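Two winters of proper tea

I've been meaning to write about tea for ages, and December seems the right time, what with the dark at four o'clock and the kettle never really getting a chance to cool down!

It started when Szymon Cieślak gave me a little bag of smoky black leaves from Kunimby, a shop I'd walked past for years (the one with the green awning, next to the key cutter). I made it far too strong and loved it anyway. Two winters later I've got nine tins on the shelf and opinions about all of them.
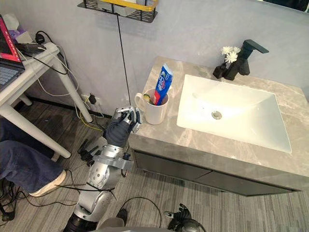 White mug, grey marble.

The smoky one is still my favourite for mornings. Five minutes, a splash of milk, and please don't tell Dariusz Żak about the milk, he'll only write to me again. For afternoons I've gone right over to oolong, which I used to think tasted of hot lettuce – I was just using boiling water and scorching the poor thing. Let the kettle sit a bit first and it goes all buttery and flowery.
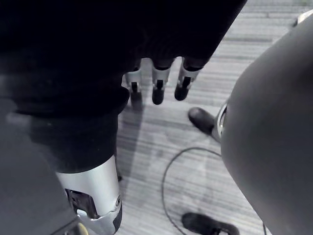

The other great thing about oolong is that you can use the same leaves again and again. The second cup is usually the best one, and by the fourth it's gone soft and sweet and I'm quite happy to keep going until bedtime. Next on my list is a roasted one, darker and toastier by all accounts, so if you've got one you love, do leave me a comment!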